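The Arm in the Spare Room
By Ye-rin Gil
November
38 comments | 200 shares

The first thing that broke was the shelf. Not the robot. The shelf it was bolted to, a cheap one, which came off the wall at two in the morning and took a lamp with it. I went back to bed. On Saturday I bought proper brackets and started again.

I should say what I was trying to do. I wanted an arm that could pick up cloth. Blankets, towels, sweaters, anything soft that ends up on a bed or a chair. I had a budget of $200 for the parts I didn't already own and a spare room nobody had slept in since my cousin moved out. I went over budget in the first week. Motors, mostly.

The arm is called Yook. I don't name things as a rule but the folder on my laptop needed a name and it stuck. Two black fingers, a hinge in the middle, a small camera at the wrist looking down past them. The fingers are my own design, which is a generous word for it. I drew them on the train, printed them at Flukilby, the shared workshop down the hill, and then redrew them after the first pair snapped at the base.

Flukilby is one long room over a tire shop. You pay by the month, you sweep your own bench. Loud on weekdays, much better after eight. Half the people there build furniture and they look at a robot the way you'd look at somebody's snake. Polite, one step back. But they know things. A chair maker on the next bench took one look at my second set of fingers and told me the holes were too close to the edge. They were. I moved them.

Cloth is horrible. I'd been warned and didn't listen. A mug stays a mug. You look at it, you reach, you close, it's in the same shape it was when you started. A blanket has a new shape every time anything touches it, and some of the time the gripper pushes a fold away at exactly the speed it's trying to grab it. I spent most of a week chasing one corner across a bed, an inch at a time. Very slow dog, very slow rabbit. 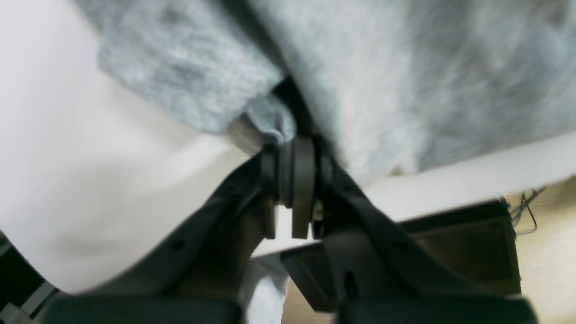

What helped was giving up on corners. Everybody who writes about folding goes for corners because corners are what people use, and I copied that without thinking. A fold is easier. Fuzzy fabric wants to bunch, so let it bunch, come in low and close on whatever is sticking out. It looks clumsy. It is clumsy. It also works a lot more than the corner thing ever did.

The other problem was squeeze. Too soft and the cloth slides out halfway up. Too hard and the motor gets hot and the whole hand starts to smell like a hair dryer. I tried rubber pads, then tape, then a glove finger cut off and glued on, which worked great untill it filled up with lint. For now it's bare fingers and a number in the code that I keep nudging. Not elegant.

I log every try. It's the only organized thing about the project. As of last night the file has 3,439 lines in it, each one a reach, a close, a lift and a short note from me. The early notes are full sentences. The later ones say "no" and "no" and "ok" and, one time, "cat."

The code is a mess too. I started with Illau, a little control library that one person keeps going in their evenings, and I've hacked it so far out of shape that I can't take the updates anymore. I'll pay for that later. If you're starting one of these yourself — and I get a lot of mail from people who are — keep your changes in a separate file. I knew this. I didn't do it.

People ask what it's for. My aunt in Osturley has bad hands and changing her bed takes most of a morning. I'd like to say I built it for her and I sort of did, but she's seen the videos and wants nothing to do with it. She wants me to come over and help with the sheets. So I do that, every other week, and then I drive home and work on the arm.

Next up is the wrist. There's a wobble in it that shows up when the arm is stretched all the way out, and I've run 100 lifts trying to work out if it's the bearing or the bracket. I think bracket. The chair maker thinks bearing, and he was right about teh holes, so I've ordered both and they should be at the workshop by the end of the week.

Ye-rin Gil writes about home workshops. Letters to the editor are welcome through our contact page.

Contact | Copyright, all rights reserved | Back to top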